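I drove out to Urnley on a Saturday morning expecting folding tables, a few wheeled robots bumping into walls, and maybe a plate of store cookies. (There were cookies. They were good.) What I got was two hours with the coach of the Ziststead robotics club, who talks faster than I can write and kept jumping up in the middle of sentences to go look at something a kid was doing.

We sat on a pair of chairs by the door with our coffee on the floor between our feet. I asked how the club got going, and she laughed for a while before she answered.

"I wanted a sewing class," she said. "I signed up to teach sewing! Six kids came and four of them wanted to know how the machine worked. We had the cover off by week two. The other two did finish their tote bags, I want that on the record."

That was a while back. The club now meets in a bigger room, the kids are in high school, and the project this year is called Stan. Stan is the whole setup, two arms and the table and all the software the students have piled up behind it. I kept wanting to call Stan "he," and so did everybody else in the room, except the coach, who says "it" very firmly.

"If you say he, you start making excuses for it," she told me. "Oh, he's tired today. No. Your offset is wrong. Go look at your offset."

The job they've picked is the task for the Vornik, a regional challenge in August that I had never heard of and now have opinions about. Teams get a small object and a small case, and their robot has to put one where it belongs with the other, using two hands, with no person touching anything after the start signal. It sounds like nothing. I said so out loud, which was a mistake.

"Okay, do it with oven mitts on," she said. "Now do it with one eye closed. Now do it when your left hand doesn't know what your right hand is up to. That's where we were in the winter."

The students run Stan by hand first, over and over, and save each run. Later the program learns from the saved ones. They had 3,280 runs saved when I visited, and I asked whether that was a lot. She tipped her hand back and forth. One of the seniors, listening in from a laptop, said it was a lot if you were the person who had to relabel them. He had a bad couple of weeks in spring when he found out a batch of 64 had been saved with left and right swapped. "I ate lunch in here every day," he said. "I know those 64 like my family."

I wanted to hear about the money too, because readers always write in to ask. The coach was pretty open about it. The club pays a small fee to use the room, the families chip in for snacks and travel, and the kids do a spring car wash that she describes as "wet and not very profitable." She'd like to see more girls sign up. She'd like a second computer that doesn't sound like a hair dryer. Mostly she'd like parents to stop asking her whether it'll look good on a college application.

"I mean, sure, probably," she said. "But a kid who comes for that is gone by October. The ones who stay are the ones who get mad. You need to be a little bit mad at the thing."

I asked what a normal practice looks like and she said there's a lot of standing around. One student drives, one watches the screen, one writes down what went wrong in a spiral notebook (they tried a spreadsheet and went back to the notebook inside of a month). Then they trade places and argue. I got to read a page of the notebook. Somebody had written "too high" and somebody else had crossed it out and written "too high AGAIN," and under that there was a pretty nice drawing of a horse.
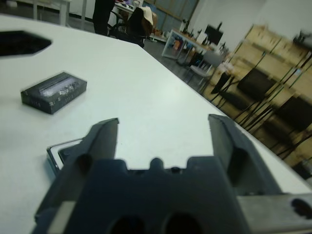
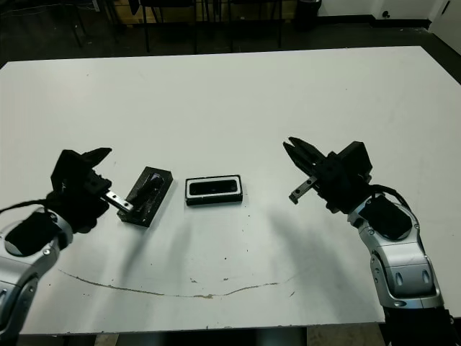
I'll admit I'm not a robot person. I write about what people in this county do with their weekends, and my last three interviews were a beekeeper, a polka band and a man who restores canoes, so I came in with no idea what to ask. What I ended up asking about was the color. Stan's grippers are dark and the things on the table are dark too, all of it against that big white tabletop, and I wondered if somebody had planned it that way. The coach sighed. "The white helps, you can find the edges," she said. "Black on black, when the fingers get in close, that's harder. We go around and around on it." A sophomore wants to put bright tape on the fingers. The senior thinks tape is cheating yourself, his words, and the two of them have been having this fight since before spring break. I'm on the side of the tape, for whatever that's worth.

They let me drive before I left. You hold on to a pair of handles and the arms follow you, a hair behind, and I went in way too fast and got told so by a fifteen-year-old in a very patient voice. "Slower than you think," she said. "Now slower than that." I never did pick anything up. The coach wrote my try down in the notebook with everyone else's, and I looked over her shoulder. Too high.

The next open practice in Urnley is Sat 6 June and anyone can walk in, no experience needed. Park on the side street, the front lot fills up with soccer families by nine.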